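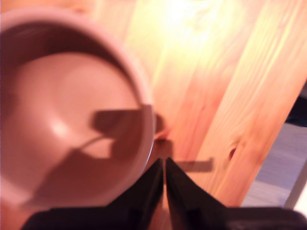
If a song is number one, then it must be the best song, right? That question came in from a reader in fourth grade, along with a second one: who decides?

4/9/23
By the Kassa Kids music desk

Let's take the second question first. A music chart is a list. Somebody picks a group of songs, picks a stretch of time, adds something up, and puts the songs in order from most to least. The song with the most of whatever got added up goes on top.

So the first thing to ask about any chart is what it adds up. Long ago, it was mostly records sold in stores and how often a song came on the radio. Now a lot of it is streaming, when you tap a song and it plays over the internet. Some charts mix all of these together, and the people who run the chart choose how much each one matters. One chart might say that buying a song is worth many, many streams. Another might leave buying out. The same song can be number one on one chart and nowhere on the other, and both charts can have their math right.

What does a play tell you?

Say a music app called Voremex shows that a song got 500 plays in your town. Does that mean 500 people like it? Maybe. It could also mean that a few people played it over and over. A song might be playing in a shoe store all day while the clerk wishes it would stop. A little brother might have fallen asleep with it on repeat. The app can't see any of that. It knows the song played. It does not know if anybody smiled.

Then there's the question of how people found the song. Apps have playlists, and a playlist with a name like "Today's Big Songs" gets a lot of taps. If a song is put near the top of that list, more people hear it. Then it gets more plays, and it climbs the chart. Then people say, look, it's a big song! But was it big before it went on the list, or did the list make it big? It's hard to tell. Be a little suspicious of anyone who sounds very sure.

Can people cheat?

They can try. Some people set up computers to play one song again and again, with no one listening. These are called fake streams. Chart makers and apps look for them and throw out the ones they find. Nobody knows how many they miss, and a company that says it catches all of them is asking you to take its word for it.

There are other tricks that aren't cheating but aren't quite fair either. A record company might sell a song very cheap for one week. It might sell a T-shirt with the album thrown in. Fans sometimes team up and agree to play a new song all day long when it comes out. Is that wrong? Fans are allowed to be excited. But a chart that jumps because of a plan is telling you something about the plan, too.

Try making your own chart

Suppose a school has 102 kids and you ask each one for a favorite song. Kids get one vote each. A song called "Brornix" gets the most votes and wins.

Now do it another way. Ask how many times each kid played the song this week. Four kids are crazy about a slow song called "Warneck" and played it every chance they got. Hardly anyone else cares for it. Add up the plays, and "Warneck" could beat "Brornix" easily.

You asked the same kids in the same school, and you got two different winners. If the school paper printed only one of those lists, most people would never know there was another.

So is number one the best?

A chart can't answer that, whatever the announcer on the radio says. "Best" isn't something you can add up. Plenty of songs that people still sing at weddings and ball games never got to the top of anything. Plenty of number ones have been forgotten, even by people who bought them.

Charts are still fun to read. They can show you that a kind of music is getting more popular, or help you find a singer you hadn't heard of. Just check a few things before you believe the headline. Look for what was added up, and for how long. Look for who made the list and whether they also sell the songs – sometimes they do, and the print that says so can be very small.

And if your favorite song is at number 102, or not on there at all, you can keep playing it.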